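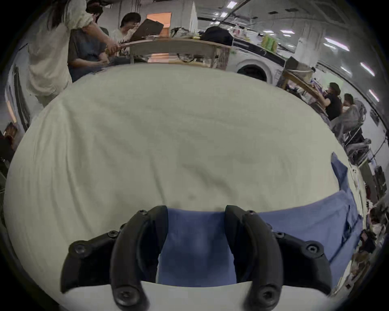 **Lise Gauthier**
Owner and head folder, Billitz Linen & Laundry

Hi, I'm Lise! I started Billitz with a borrowed ironing table and a stubborn belief that a big flat sheet can be folded well by anyone. I still believe it, and I'll happily talk your ear off about it if you catch me at the counter.

We wash, press, mend and fold for people at home and for small guesthouses in and near Mirnden. Sheets are the biggest part of what we do, then tablecloths, then all the odd things people bring in a pillowcase and apologize for (please don't apologize, we like the odd things). We can take up to 204 pounds of linen a day, and in the weeks before the holidays we pretty much do.

I learned to fold from my aunt, who did it on a bed with the radio on. Blue goes on top of white when I'm sorting, never the other way, and that's from her too. I have no idea if it matters. Everyone who has ever worked here does it now.

Tímea Somogyi runs the pressing side and is much faster than me, which she will mention. Béla Vida drives the van and knows every back door on the Dovitz road. Fanni Dobos does our mending — hems, torn corners, buttonholes on duvet covers — and if you bring her something with an old monogram on it she'll want to know whose it was.

We also teach! The folding class runs for 45 minutes in the evening and it's just us, a big table and a pile of sheets. You'll do flat sheets first, then fitted (everyone is scared of fitted), then cloths and napkins if there's time. Bring your own sheet if there's one at home that drives you crazy. Classes start up again in October and they're small, so put your name down at the counter or send me a note.

A few things people ask me all the time:

- Yes, we take single items. One tablecloth is fine.
- Yes, we do stains, but tell us what it was and how long it's been there, even if it's embarrassing.
- No, we don't do leather or rugs. Try Rácz, two streets over.
- Pickup is free if you're on Béla's route. If you're not sure, call and ask for him.

The door's open from 7:30 in the morning and there's usually coffee. Come in through the side if the front step is full of bags, and shout if you don't see me, I'm probably in the back with my arms full of somebody's king-size.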